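Against the Clean Example

I have worked for six years in a group that gathers examples for learning systems, and in this time I have changed my opinion on one question almost completely. The question is what we should keep and what we should throw away.

When I came to Wurka, the rule was simple. A person guides the robot through a task, the wrist cameras record it, and afterwards somebody looks at the recording and gives it a mark. Good ones went to the training set. Everything with a hesitation, a second try or a bad grip was deleted. My first colleague there, Libor Doležal, could go through 80 recordings before lunch, and he was proud that he kept so few. I was proud also. We believed we were like editors of a serious newspaper.

Today I think this was a mistake, and I think many groups are still making it.

Paper was the material that changed my mind. We had worked for a long time with blocks and cups, things which have one shape in the morning and the same shape in the evening. Then we started with envelopes, bags and notes. A paper bag does not have one shape. It gets a fold where the finger presses it, and at the next grasp the fold is still there and the bag is a slightly different object.
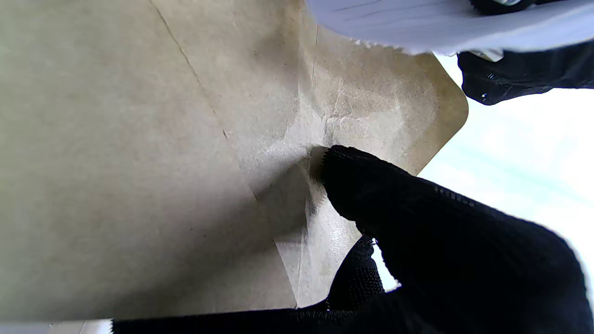 Wrist view during the paper task: a fabric-covered finger pressing into the side of a kraft bag.

Look at how the paper bunches near the fingertip. In our old way of thinking, a wrinkle was a defect of the demonstration. The operator had squeezed too much, so we asked him to do it again with a new bag. Vratislav Dvořáček, who ordered our materials at that time, was buying bags in packs of 200, and on a bad Monday we could finish a whole pack. The result was a set of very beautiful recordings with very smooth bags. The system which learned from them was good with smooth bags. When we gave it a bag that had been used before, it closed the gripper in the wrong place and then it did not know what to do, for a simple reason: in all its education it had never seen a wrinkle.

I want to be fair to the opposite opinion. Boris Říha, with whom I have argued about this through two projects, says that a learning system copies what you show it, and if you show it clumsy work you will get clumsy work. He is right in part. If an operator is tired and waves the arm without a purpose, there is nothing to learn from it except tiredness. I also delete such recordings. In the Avmont project we kept too many of them, and we paid for it with the whole month of November, when we had to sort everything again.

But there is a difference between careless work and difficult work, and from the outside they can look very similar. A person who shifts the grip because the paper bends toward him is making a decision. It may be slow and not nice to watch. It is also the most valuable part of the recording, and it was exactly the part we used to cut.

My second complaint is about our language. We give to each recording a label such as "put the note in the envelope", and this label covers the whole thing from the start to the end. Inside of it there are many moments where the label tells very little. Take a moment when a piece of lined paper is showing at the top of the kraft paper. Is it going in or coming out? From one still view I could not tell you, and I have looked at thousands of them. Only the sequence can say it. For this reason I do not like when people judge a collection by a page of small pictures, as Zeman did when they came to inspect our work. They chose the ones that looked tidy.
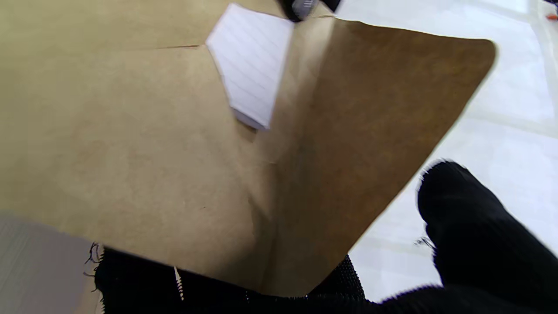 What I would do instead

First, I would let the operators mark the recordings themselves. They know when they were tired and when the paper was difficult. Emília Kolář tried this in the Voris project, with one short written remark after every recording, and her remarks were more useful to me than any mark that I gave from my desk.

Second, I would use the same bag again, until it tears. It is cheaper, but my main wish is to have old folds in the data, and soft corners, and paper which has already been held by somebody.

Third, I would stop reporting the share of rejected recordings as a sign of quality. At Wurka this number was in every report and it was always high. Dalibor Kratochvíl once asked in a meeting what was in the rejected part, and none of us could answer him, as it was already deleted.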